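Workshop notebook, Bemdale
Saturday, February 18, 2023

Came in late this morning because the bus was on its weekend timetable again, and so had a good quiet stretch with the kettle before starting on the packing bench. I have been promising since before Christmas to get to grips with the drawstring bags, and with the Orkberg order coming up in May it really can't be put off any longer.

For anyone picking this up cold: the question is whether we keep the soft things (cloths, scarves, the small folded towels) in the semi-clear drawstring bags, or go over to the flat sealed packets that Kasell keep trying to sell us. I started the day rather fond of the drawstring ones and I think I've ended it still fond of them, but with a list of complaints.

First, the folding. A piece folded in thirds and then in half goes in nicely and comes out looking much as it went in. Folded in quarters it seems tidier on the bench but springs open as soon as it's inside, and you get a fat lump at the bottom and nothing at the top. I tried it both ways with the same cloth, several times over, and I'm quite sure of it now. Rolling is quicker than either but looks like somebody's swimming things, so I'd rather we didn't, even on a busy day.

Then the cord. We have 800 of the bags left from the Radu delivery, and I weighed out a bundle of spare cord to see what we had: 546 grams, more than I'd feared. The cord as supplied is on the long side. With the bag lying down the end wanders off across the table and catches on whatever is next to it, and twice today I picked up one bag and brought its neighbour along for the ride. I trimmed the cords on 6 bags and re-knotted them with a short loop, and they behaved much better. Too short, though, and you can't get two fingers through to pull the mouth closed, which my own fingers found out on the first one. A hand's width of loose cord seems right to me. Please try it before you cut a whole batch!

I also had a go at closing the mouth with the bag on its side instead of standing up. It's slower, but the contents stay where you put them, and with the slippery fabrics I think it's worth the extra bother. Pressing gently along the side first lets the air out. If you pull the cord before doing that, you get a little pillow that won't sit in the box and slowly sighs at you while you're writing the label.

The price sheet from Kasell has the flat packets in boxes of 390, an awkward number for us as we never order in anything like that. I've left it in the tray by the scales. Their sample does look smart, I'll admit, but once it's torn open it's rubbish, and people do keep the drawstring ones. My sister has had hers in the car for years with the tyre gauge in it.

Still to do: ask Radu whether they can supply the bags with a shorter cord and what that does to the price. Find the good scissors, which have gone from the hook again. Try the thicker towels, folded in thirds, in the next size up. Wipe the bench down properly under the window end, where the old tape has left its sticky patches, and please don't use the blue scourer on it.

Left the trimmed bags in the top drawer with a slip of paper round them. Lights off at four, heating turned down, back door checked.

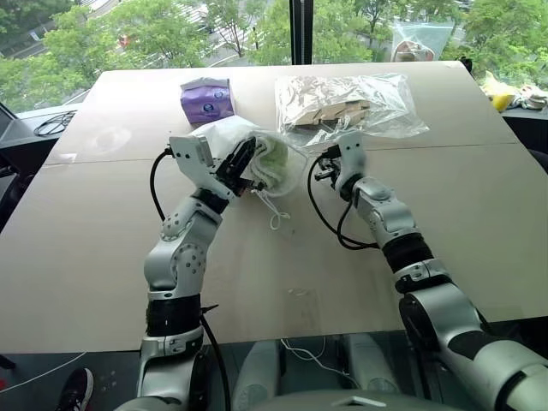

Drawstring bag on its side, folded soft item inside, cord trailing to a small knotted loop. Purple package behind.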